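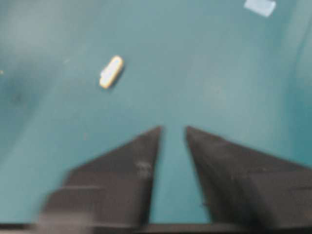

Safta Nedelcu, last edited 2023-03-02

draturine-parts
README and data card for the board and small-parts table

What this is
A table of flat-pack parts: boards, pegs, caps and other bits that come in the bag. It has 608 rows and 17 columns. One row is one part as somebody wrote it up. The earlier release said 1,247, but that number included every correction as a new row, and I don't think it should ever have been printed.

What the names are worth
Less than you'd like. The part_name column was filled in by people looking at parts, often with no instruction sheet nearby. A small pale piece with rounded ends gets called a peg, a dowel, a plug or a capsule, depending on who had the keyboard. I have merged none of these. If you need to know what a piece does, this table can't tell you, whatever the old summary from Nuralard claimed.

Color is just as shaky. "Cream" and "light yellow" are both used for the same kind of small piece. Treat them as one value unless you have a good reason.

Boards
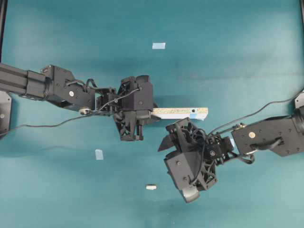
Length and width were taken with a tape measure and rounded to the nearest 5 mm. Holes are listed by which end they sit nearest. That sounds clear enough until you turn the board over, and the column does not say which way up it was. Blue bands go in the marking column. The material column is mostly guesswork: a speckled face was usually entered as particle board, and I would not bet on it.

Teal background, pale blue tape: these are not parts. Seven rows in the first release treated tape as a part. They have been removed.

Known problems
Left and right are not reliable before July.
Empty thickness cells mean "not measured," never zero.
Ecaterina Crăciun's rows use centimeters. Divide nothing, multiply by ten. 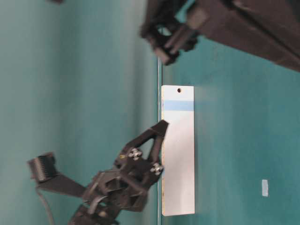

Edge notes by Ryota Ichikawa

I was asked to check the edge column and I have doubts about it. A white board can look yellowish along its thickness, and people took that as proof of plywood. It could as easily be laminate. I changed those cells to "unclear" and left the original word in edge_old.

Please don't use this table to order spare parts. Corrections go to Safta, with the row number.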